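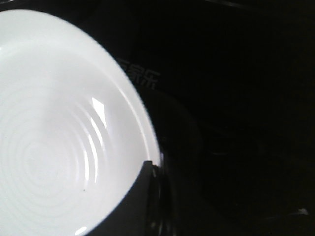
White glazed bowl, ridged on the inside.

Hi Faustine, time for the Skamilau tableware update (March 2022), and I'm happy to say your grant is turning into actual bowls! We've glazed 293 pieces so far, and the white has come up really glossy. The rings inside were my big worry, as glaze loves to fill them in, but you can still see them nicely and they catch the light like crazy.

Nassoro tested 16 bowls in the Teteo kitchen (soup, mostly, and a lot of rice). Three got small chips on the lip, so we're making it a touch thicker in the next batch. Spending is on track apart from the kiln shelves, which went over a bit. I'll send the receipts with the April report.

Oranuch

Comments

Tumaini Kirui: Love the rings. Do they scrub clean okay?

Oranuch Noiphan: Yes, with a soft brush!

Raphaël Bailly: Can we get 9 for the Rirkano lunch?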